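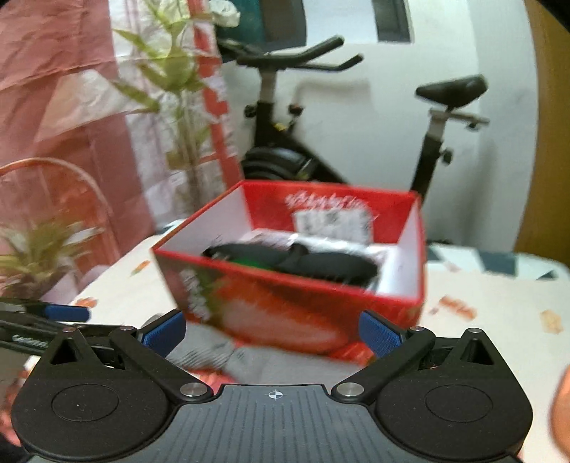
Shemweta Box Packing - README

Last updated: Sunday, September 20, 2020
Maintained by: Nam-gil Noh

Summary

Shemweta is a set of short recordings of people putting household odds and ends into open boxes and taking them out again. It covers clothing accessories, small packaged goods and whatever else tends to end up in a box on a spare table. The release has 3,703 recordings made in ordinary homes in Gandville and Dullham.

What is in the boxes

Most of the boxes are cardboard and have been used before. We asked households to use what they had on hand, so sizes, colours and printing vary a lot. Contents fall into nine groups, listed in groups.txt:

soft accessories (hats, scarves, gloves)
folded clothing
items in clear plastic packaging
toys
stationery
cords and chargers
kitchen smalls
bathroom smalls
other

An item goes in the group that fits it best. A hat still in its plastic counts as a soft accessory. If two people labelling disagreed, the item went to "other" and the note was kept.

Soft accessories

Fabric items are the largest group and the hardest to label well. They fold over on themselves, and a brim or a band can be hidden one moment and showing the next. The label describes the item as a whole, so the colour given is the main colour of the fabric. Trim, buckles and bands go in the notes column.
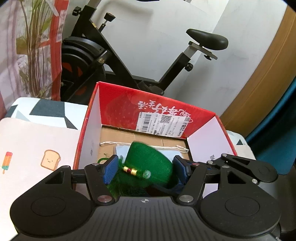
Figure 2. Dark green fabric item with a gold-coloured band, at the open red box.

Rooms and surfaces

Boxes sit on tables, beds, benches and floors. Surfaces may be bare or covered with cloth, and the covering is recorded as plain or patterned. Rooms were not tidied first, and we don't label anything outside the box and the surface it rests on.

Files

recordings/ - one folder per household
labels.csv - one row per item per recording
groups.txt - the item groups above
notes.csv - free text, not spell-checked

The first 1,000 recordings came out in January under the old name, Skoris. Their numbering has not changed. If you have the Skoris labels, replace them with the ones here - the old file put gloves and socks together.

Known problems

Printed boxes sometimes got labelled by their printing. A box with food on the side may be down as "kitchen smalls" whatever was inside. We rechecked 300 of these and fixed the wrong ones, but there will be more.

Grey and silver are used inconsistently in the colour column. Treat them as the same colour for now.

Corrections can be sent to Nam-gil Noh with the recording number and the row in labels.csv.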